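Paper folding activities for the craft room
Progress report to Rornement, second reporting period
1 Jul 2018

1. Summary
The grant pays for a set of folding activities to be written, tried out and printed as a booklet. The booklet will go to small libraries and community centres that have asked for low-cost craft programs. At the end of this period 14 of the planned 20 activity sheets have been drafted, and seven of those have been through a full trial. Spending is within the approved budget. The booklet is still due to go to the printer in August.

2. Work done in this period
The first half of the period went into choosing materials. Our earlier stock was thin coloured paper, which tore at the corners when people opened a fold and tried it again. We asked two suppliers, Wernix and Hrubý, for samples in several weights and colours. A medium weight in plain colours was the easiest to handle. It cost a little more per sheet, but less of it was thrown out.

The table was covered with sheets of cardboard. The cover protects the top, gives a plain background for the coloured squares and can be replaced when it gets marked. We recommend that host centres do the same, and a note on this has been added to the set-up page of the booklet.

The green squares were used for the simple folds, which make up the first section of the booklet. 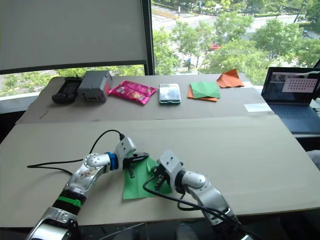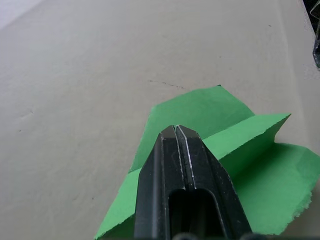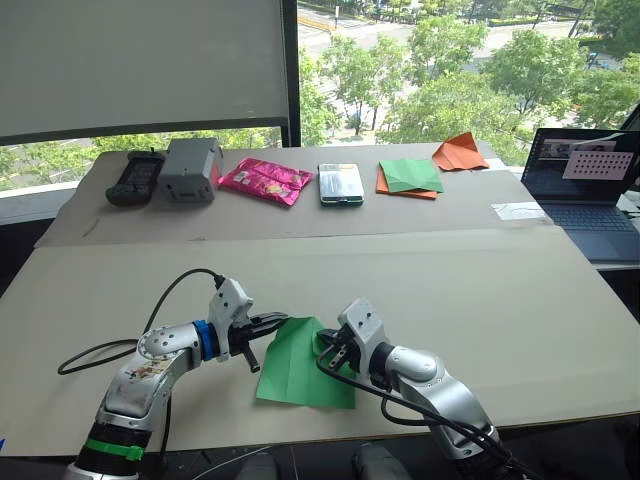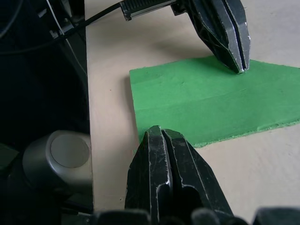 Green square on the craft room table, simple folds section.

3. Changes to the activity sheets
Three of the drafted sheets were rewritten after trial. The main problem was the wording of the first step. People were told to bring one corner to the opposite corner and were not sure which side of the square should face them. The instruction now names the near edge and the far edge, and the drawing has an arrow for the direction of the fold.

The pleat sheet was moved from the start of the booklet to the end of the first section. It takes longer than we had allowed, and beginners did better with it after they had made a few plain folds. We also took out the request to crease with a ruler. A fingernail or the back of a spoon does the job.

4. Materials and spending
We have used over 434 squares of paper since the grant began, including those spoiled in early drafts. The remaining stock should cover the trials still to be done. Drawings for the first section have been paid for. The quote for layout from Vinitz was accepted, and the first invoice will appear in the next report. No money has been moved between budget lines.

5. Delays
The order for the heavier paper arrived late and pushed back the trial of the box and envelope sheets. These are now at the top of the list for the coming period. We do not expect to ask for an extension.

6. Next period
The remaining six sheets will be drafted and the untested ones tried out. The set-up page needs a short list of supplies with quantities for a small group and a larger one. Once the text is settled, it will go to Vinitz for layout, and a proof copy will be sent to Rornement for comment before printing.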